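## ¿Por qué flota la madera?

¡Hola! Ayer eché un palito en la bañera y se quedó arriba, tan tranquilo. Luego eché una moneda y, ¡plof!, al fondo. Y eso que el palito era más grande.

El truco está en el hueco que ocupan. El agua empuja hacia arriba todo lo que metes en ella, y si tu cosa pesa menos que el agua que aparta, flota (la madera lleva dentro montones de agujeritos con aire). 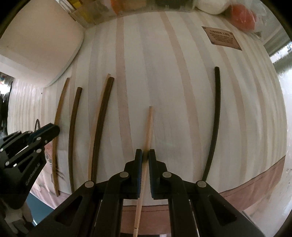
Folasade pregunta si toda la madera flota. ¡Pues no! El ébano es tan apretado que se hunde.

Prueba tú el viernes: llena un barreño, busca cinco cosas de casa y apunta antes cuáles crees que van a flotar.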